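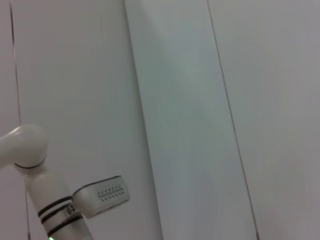

Pale gray-white wall panels set in tall vertical strips

A wall panel is a flat sheet or board fixed over a wall, or over a frame standing in for one, to give it a finished face. Panels that run from floor to ceiling in upright strips are usually called vertical panels or strip panels. They are used in workshops, offices, clinics, schools and rental units, and in homes they are most often found in utility rooms and basements.

Layout

Vertical panels are put up side by side, starting from a corner or from a plumb line marked near the middle of the wall. The first panel sets the line for all the others, and an error there carries across the room. Where the wall does not divide evenly, the leftover width is normally split between the two end panels. Some installers prefer to keep full panels at the door side and put the narrow one behind furniture.

Joints

The line between two panels may be left open as a narrow gap, closed with a filler, or covered with a strip called a batten. Tongue-and-groove panels lock together and hide their fasteners inside the joint. Butt joints are simpler to cut but show any difference in thickness between neighboring boards. In rooms that are washed down, joints are sealed with a flexible compound, and the bottom edge is kept clear of the floor and covered with a base molding.

Color and finish

Off-white and light gray are common choices for work areas. Pale surfaces spread light evenly and make a small room easier to light, but they show scuffs at chair and cart height. A matte finish cuts glare, while a satin finish is easier to wipe. Gray and white panels can take on a faint blue or green cast depending on the lamps in the room, and for this reason samples are best viewed in place before an order is made.

The Ferbridge workshops

The Ferbridge workshops were lined with vertical panels under a plan drawn up by Guadalupe Orozco. The work took 19 days and used 336 panels supplied by Bineletti. Tiburcio Arriaga, the lead installer, left the joints uncovered so that single panels could be taken down to reach the wiring. Two rooms on the north side kept their painted plaster. The storage room was added to the job later and was finished by Macario Palacios with 20 panels left over from an earlier order.

Care

Most coated panels are cleaned with a soft cloth, warm water and mild soap. Abrasive pads dull the surface and leave patches that catch the light differently. Dents in board panels can be filled and repainted, but a cracked panel is generally replaced whole.

See also: Wainscoting; Batten; Drywall; Beadboard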